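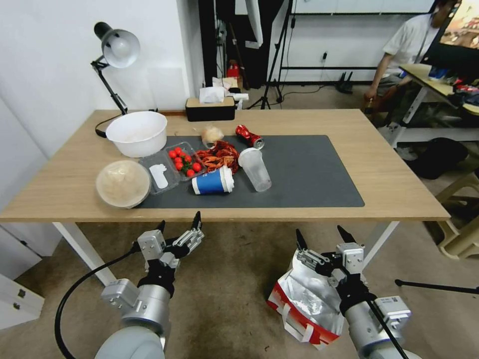 Practice table, bag in the right gripper

Bag keeps closing up before the first piece of trash goes in - any tips?
Posted by Shaimaa Alaoui in Clubs and Student Projects

Hi all! I'm on a student team at Gasbridge and we're getting ready for the Dondine tidy-up challenge in August. The task is clearing a table after a meal: trash goes in a bag, food that's still good stays put, and you get 185 seconds for the whole thing. The photo is our practice setup, with the crayfish shells, the can, the cups and the tomatoes (those have to stay!).

My problem is the bag. The right arm holds it by itself and the left arm does the picking, and in most of our runs the mouth of the bag has folded shut by the time the left arm gets there with a shell. Then the shell bounces off and lands on the floor. We've done 56 runs and I'm running out of ideas, and also out of patience with shells. We can't change the fingertips, the rules are strict on that. Is there some way to grab it that works better? Or should we use a different bag?

Sorin Stanciu
We did this one last year as team Kamel and lost a whole month to the bag, so I feel for you. What helped us was using both arms at the start. Pinch one handle with each gripper, pull them apart slowly, give it a little shake, and then let the left one go. Keep the right wrist tilted so the open side leans toward the table. Also bring the bag up higher, right against the table edge, and slide the shells in off the mat in small batches. Picking them one at a time will eat your clock. I'd do the can and the cups first - a bit of weight in the bottom made ours hang a lot better. Oh, and check whether your rules let you crumple the bag beforehand. A brand new flat one is the worst.

Nkrumah Agyeman
thicker bag. we got a pack of 400 and threw out the thin ones

Mounir Zaki
I agree with Sorin on the two-arm opening, but watch your time, ours took way too long until we sped up the shake. One more thing: if you're training on recorded demos, redo some of them with the bag half closed so the arm learns to go back and fix it. We only recorded perfect ones at first and it had no clue what to do when the bag sagged. For the tomatoes, we just started every run from the shells and worked away from the tray. Good luck in August, come find the Lellutero table and say hi!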